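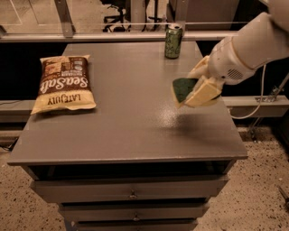

Bautista Jara wrote to ask why the advice sheet on painted furniture recommends waiting so long before a newly painted cabinet is put back into everyday use, when the tin states that the paint is dry within hours. The question is a fair one, and the sheet has been revised to answer it more fully.

Caring for painted cabinets, sideboards and occasional tables
Flovusby Household Advice Service
Revised October 2025

Dry and cured are different conditions. A water-based paint is dry when the surface no longer feels tacky. It is cured when the film has hardened throughout, and on furniture this may take several weeks. During that period the surface can be marked by a fingernail, and an object left standing on it overnight may stick. Residents are advised to treat the top of a newly painted cabinet with care for the first month. Doors and side panels, which carry no weight, may be used normally after a few days.

Preparing the surface

Most failures reported to the Service are the result of poor preparation. The following procedure is recommended for wooden furniture that has previously been painted or varnished.

Remove handles, knobs and loose fittings. Place the screws in a labelled envelope and tape it to the inside of a drawer.

Wash all surfaces with warm water and a small quantity of sugar soap. Pay particular attention to the area surrounding the handles and to the front edge of the top, where grease from hands collects. Rinse twice with clean water and leave to dry overnight.

Sand lightly, following the grain. The aim at this stage is to dull the old finish so that the new one will hold. Wipe away all dust with a damp cloth and allow the piece to dry again.

Fill dents and old screw holes with a fine wood filler. When it is hard, sand it level and apply primer to the filled areas before priming the whole. Unprimed filler absorbs paint and will show as a dull patch under a matt finish.

Furniture made before the 1970s may carry lead paint. It should not be sanded until it has been tested. Testing kits are sold at most hardware shops.

Applying the paint

Two thin coats are preferable to one thick coat, and the top of a cabinet generally benefits from a third. A short-pile roller gives the most even result on flat areas. Edges and mouldings should be painted first with a small brush and the flat areas rolled immediately afterwards, while the brushed paint is still wet.

Paint should not be applied in direct sunlight or beside a working radiator. A room that is comfortable to sit in is suitable for painting. Windows should be left ajar, and the piece should be kept away from the draught.

Matt paints are popular at present, grey in particular, but they mark more readily than satin or eggshell. Where a matt appearance is wanted on a surface that will see daily use, a clear matt varnish over the final coat is strongly recommended. Kultton and Doller both supply water-based varnishes suitable for this purpose. The Service does not endorse either over the other.

Everyday cleaning

Dust with a soft, dry cloth once a week. For sticky marks, use a cloth wrung out in warm water with one drop of washing-up liquid, and dry the surface at once. Work with light pressure. Hard rubbing will polish a matt finish and leave a shiny area that cannot be removed without repainting.

The following should be avoided on painted wood:

Cream cleaners and scouring pads
Bleach, and any spray containing bleach
Silicone furniture polish, which will prevent future coats of paint from holding
Steam mops and hand-held steam cleaners

Rings, grease and food marks

Cold drinks cause more damage to painted tops than hot ones in the cases brought to us. Moisture forms on the outside of a can or glass and gathers beneath the rim. Coasters should have an absorbent upper face, such as cork or felt. Smooth plastic coasters allow water to run off on to the paint.

A pale ring will often fade without treatment if the surface is left uncovered for two or three days. If it remains, a little bicarbonate of soda mixed to a paste with water may be applied with a fingertip and wiped away after one minute. Try this first in a place that is not normally seen.

Grease from snack foods, butter or cooking oil should be blotted with kitchen paper and then cleaned as for sticky marks. Where grease has soaked into an unvarnished matt finish, cover the mark with a thin layer of cornflour, leave it overnight and brush it off. A second application may be required.

Touching up

Keep a small quantity of the original paint in a clean, airtight jar, labelled with the colour, the maker and the room. Stored indoors and away from frost, it will normally remain usable for up to 32 months. Chips should be filled with paint by means of a fine artist's brush, in several applications, each allowed to dry before the next.

Larger areas of wear cannot be touched up satisfactorily. In such cases the whole of the top should be sanded and repainted, working from one edge to the other without a break.

Further sheets in this series

Sheet 32: Stripping old varnish
Sheet 34: Drawers that stick
Sheet 81: Removing candle wax from wood and fabric
Sheet 90: Choosing and fitting felt pads

Printed copies may be collected from the Falcão Reading Room during opening hours. Sheet 34 is being rewritten and will be available again in June.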